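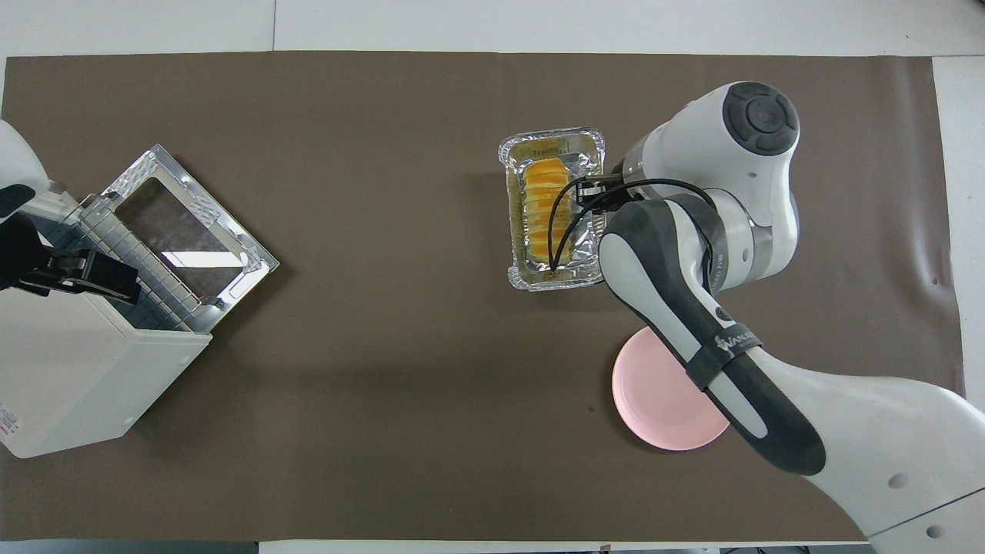 Residents > Newsletter > Building Services

Kitchen circuits at Sekerbridge: what the breaker log shows

The electrical work at Sekerbridge has reached the point where the logging results can be reported. There are 805 apartments across the four blocks. Over the logging period the Ponano meters recorded 319 breaker trips on kitchen circuits. Trips on lighting and bedroom circuits were also recorded and will be covered separately.

Most of the kitchen trips were overloads. An overload is a sustained current above the breaker's rating, and it produces a delayed trip: the breaker heats up internally and opens after a period that depends on how far over the rating the load is. A slight overload can run for many minutes. This explains a complaint that comes up often, in which the resident says the breaker went "for no reason" well after the last appliance was switched on.

A smaller group were instant trips, the signature of a short circuit. Abeysekara, the electrical contractor, traced most of them to damaged cords. Two receptacles had loose terminals, and both have been replaced.

Layout of the kitchen circuits

In the original wiring, the counter receptacles in each apartment are split between circuit 4 and circuit 7 on the panel. Circuit 4 feeds the receptacles on the sink side. Circuit 7 feeds the opposite counter and, in Dallard block only, the receptacle behind the refrigerator. The panel schedule inside the door should show this, but a good many schedules have been painted over or filled in incorrectly after earlier repairs. Where the label and the wiring disagree, the wiring has been left alone and the label corrected.

The split matters more than the number of receptacles. Adding a power strip to the sink-side counter gives more places to plug in and no additional capacity. Every appliance on that strip is still drawing through circuit 4.

Which loads count

Heating appliances dominate. Toaster ovens, kettles, electric griddles, coffee makers with a warming plate and microwaves each take a large share of a circuit while running. Phone chargers, radios and under-cabinet lights hardly register. Blenders and stand mixers fall in between, with a brief surge at startup which the breaker is designed to ignore.

A thermostatically controlled appliance does not draw steadily. The element is on at full power while the oven heats, then cycles off and on to hold temperature. Two such appliances on one circuit may run together for some time with their cycles out of step, and trip the breaker when both elements happen to be on long enough. The meter traces show this pattern clearly in the early evening.

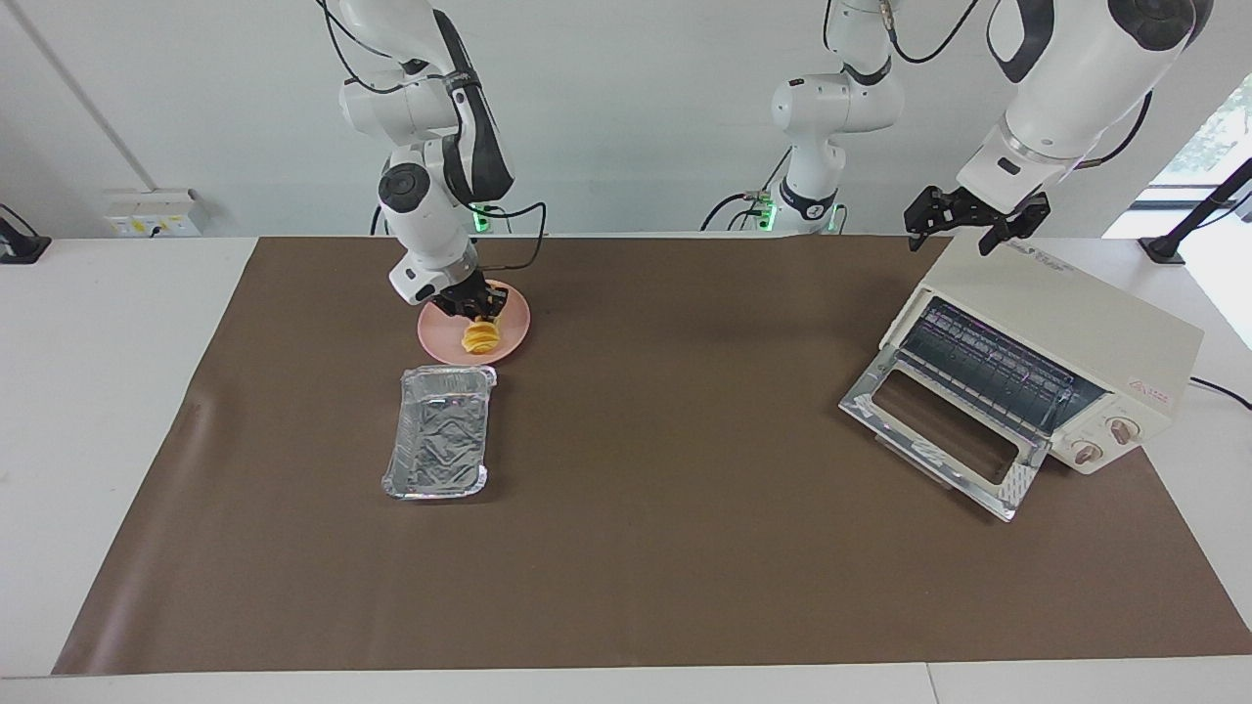
Toaster oven with the door open, with a foil tray and a plate of food.

The power rating is printed on a plate on the back or underside of the appliance. Watts divided by supply voltage gives the current in amps. Add the currents of everything likely to run at once on the same circuit and compare the total with the number on the breaker handle. For loads that run for hours, leave a margin below that number. If the plate is missing or unreadable, the instruction booklet will usually give the rating.

Extension cords

Please do not use light-duty extension cords for heating appliances. The breaker protects the wiring in the wall and is sized for it. A thin cord can become dangerously hot at a current the breaker will carry indefinitely. Coiling the cord makes this worse. If an appliance will not reach a receptacle, move the appliance.

The same applies to plug-in adapters that turn one outlet into several. Abeysekara found discolored adapters in a number of kitchens, including some where no trip had ever been logged.

After a trip

1. Turn off or unplug the appliances on the affected circuit.
2. Move the breaker handle fully to OFF, then to ON. A tripped handle rests in the middle and will not reset from there.
3. Switch the appliances back on one at a time.
4. If the breaker trips with nothing plugged in, leave it off and report it.

Do not reset a breaker repeatedly. A burning smell, a warm cover plate or a buzzing panel should be reported at once, at any hour, whether or not anything has tripped.

Planned work

Dallard block is first. The refrigerator receptacle in each apartment will be moved from circuit 7 to a new dedicated circuit, which brings Dallard into line with the other blocks. Power to the kitchen will be off during the visit — normally for part of a morning — and the refrigerator should be kept closed. Counters do not need to be cleared completely, but access is needed to the panel and to the wall behind the refrigerator.

Work is due to start in August. Cards with the visit time will be left at each door beforehand. Residents who cannot be present on the day given should call the building office and ask for a Tuesday slot, as that day is being held open for rearranged visits.

The Ponano meters will stay in place until the Dallard work is finished, so that trips before and after can be compared on the same equipment. They record current and time at the panel. They do not identify individual appliances.

Recent items
Corridor lighting: replacement schedule
Water shutoff valves and how to find yours
Dryer vent cleaning, Dallard block
Reading your electric bill

Contact the building office | Copyright Sekerbridge Residents' Newsletter | Back to top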